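Search this book
Enter keyword Go

Chapter 2
Supporting New Staff in Their First Year

A school district's duty to a teacher does not end when the contract is signed. This chapter considers how districts assign mentors, schedule classroom visits and set goals for the first year – and how they judge the results.
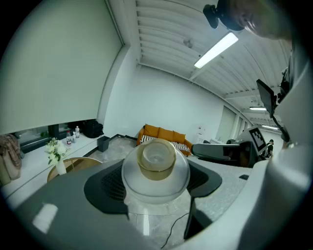

By Mihret Derese and Koen Smits

The Briranside district, which enrolls 1282 students, serves as the main case. Each new teacher there meets with a mentor for two hours a month, beginning in January.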